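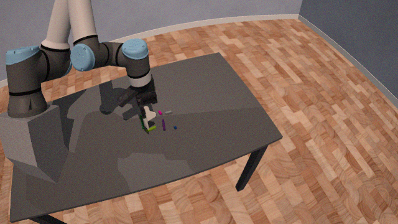

4. Preparing the feature for delivery

This section covers the export of a finished film from Votance to a cinema package. It assumes that picture is locked and that the final sound mix has been approved. For short films under 2 reels, go to section 5.

4.1 Before you start

Check that the project drive has at least 850 GB free. The export writes a full set of temporary frames before it builds the package, and stops without a warning if the drive fills up.

Close any other program that reads from the project drive.

4.2 Setting up the export

1. Open the project and choose Deliver > Cinema Package.

2. In the Title field, enter the working title as it appears on the distributor's paperwork. Do not use accents or punctuation. The title is cut to 14 characters in the package name.

3. Set the content type. Use Feature for the full film, Trailer for anything shown ahead of another film, and Test for a check screening.

4. Choose the aspect ratio. Flat and Scope are the only two accepted by most cinemas. If the film was framed for another shape, Votance adds black bars and keeps the picture whole.

5. Set the frame rate to match the timeline. Do not convert at this stage.

Caution: Changing the frame rate after the mix has been laid in will put the sound out of step with the picture. Stunt and fight scenes show the fault first, as the hits land early or late.

6. Under Sound, assign each channel by hand. The automatic setting follows file order and often swaps the centre and left surround channels.

7. Load the subtitle file, if there is one. Gevis subtitle files must be saved as plain text first.

8. Enter the end credits start time. Cinemas use this mark to bring up the house lights.

9. Press Check. Faults are listed in red and must be cleared. Items in amber can be left.

10. Press Export.

Note: A feature of normal length takes around 815 minutes on the standard workstation. Start it in the evening and leave the machine on.

4.3 Fault 164

Fault 164 means that a frame is missing from a visual effects shot. The reel and frame number are given beside the code. Replace the shot from the effects folder, then press Check again. The other reels are not affected.

4.4 Copying to the delivery drive

1. Format the drive with the Lesto tool supplied.

2. Copy the whole package folder. Do not rename any file inside it.

3. Run Verify - this reads every file back and compares it with the original.

4. Label the drive with the title, version and running time.

Questions about locked packages and screening keys go to Els Wuyts at the delivery desk. Keys are covered in section 6.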